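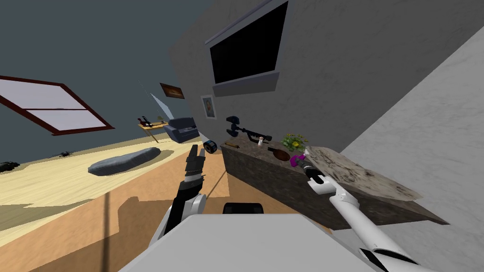
Simulated living room with a two-armed robot at a low cabinet, the right gripper holding a magenta piece. Render: Jitbridge

Solveig Boström does not like the word "demo". In her view it has come to mean the one run that went well, and she would sooner talk about the others. She leads the household tasks team at Jitbridge, which builds simulated homes and tests robot control software in them before any of it reaches a real machine. I asked her the question most readers send in: can a robot tidy a living room yet?

"It can tidy part of one, slowly, if you choose the part," she said. "Picking up a small rigid object from a flat top is mostly all right. Putting it where a person would have put it is a good deal worse."

The current test suite, named Storodden, has 17 chores. Each is run 250 times, with the objects moved and the lighting changed between runs. A chore counts as passed only if everything ends up where it should and nothing else has been knocked out of position. Two of the 17 are at a level Boström would be willing to try in an occupied house. Both involve moving single items across a clear surface.

The second condition, leaving everything else alone, is where most runs fail. Garba Adeleke, who writes the scoring code, spent much of March changing how it is measured. The older version recorded whether the target object had arrived. "You could sweep a plant off a cabinet with your elbow and still get full marks," he said. "So the software learned to be careless with elbows. It was doing what we paid it for."

Scores dropped sharply when the new rule went in, and have recovered by less than half. Adeleke regards the lower figures as the first useful ones.

Much of the remaining trouble is to do with sight. A camera mounted near the wrist gives a close view of whatever the fingers are about to touch, and for grasping that is what one wants. It gives a poor view of the room.

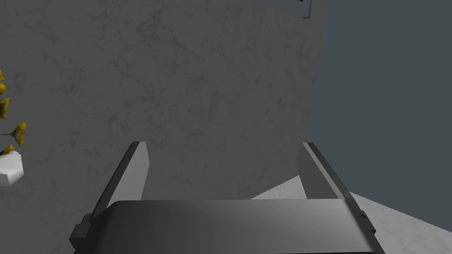
"When you're near a large plain surface, most of your picture is that surface," said Khurram Shaikh, who works on perception. "Stone patterns are a nuisance as well. There's plenty of texture, but it doesn't tell you much about how far away you are. A person would just remember that there's a vase to the left. Our software has a memory, but it trusts it too much or too little depending on the week."

The usual remedy is to combine the wrist view with a second one from higher up, and to slow the arm down when the two disagree. Shaikh's group does both. The cost is time. A job that takes a person a few seconds can take the robot a couple of minutes, most of it spent stopping and looking again. He does not consider this a serious objection in a home, where the owner may well be out. On a shop floor it is.

I put that to Suleiman Igwe, who runs trials for Prernley, a homeware retailer with an interest in having shelves straightened overnight. He was less patient. "I've got a night crew who can face up an aisle before their first tea break," he said. "If the machine needs the whole night for the same aisle, that's still acceptable to me, provided it finishes and I don't come in to broken glass. At present I can't be sure of either."

Prernley's trial used a Hwang arm on a wheeled base and was limited to boxed goods. Igwe would like to extend it to loose items, but not this year.

There is also the matter of how far a simulated result can be relied on. Boström was direct about this. Friction, soft materials and liquids are all approximated, she said — cushions badly, cloth worse. A rendered bottle has whatever weight somebody typed in. Her team treats a pass in simulation as permission to begin testing on hardware, and a fail as a reason to save the hardware.

I asked what she would buy for her own home, if price were no object.

"A dishwasher with better racks," she said. "Then ask me again when we've got five chores through."

The next round of Storodden adds drawers. Adeleke has already written the scoring for it, including a penalty for leaving one open.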